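Our project at Muralwood asks if a robot arm can do one small shop-floor chore: move a block into a bin. All work was in simulation. Before closing, the gripper must have one finger on each side of the block.
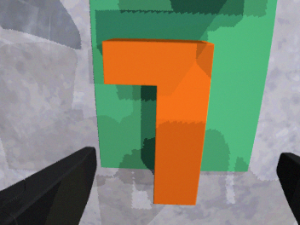
Ketsara Phetsri objected at our May review that a real shop has mixed parts — one block is too easy. We agree, and we made only 2 block shapes so far.

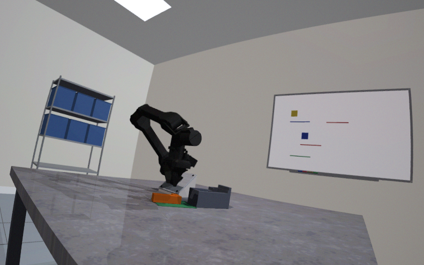 Figure 2. Arm over the orange block, with the green mat and the bin.

Next we will try 40 starting positions.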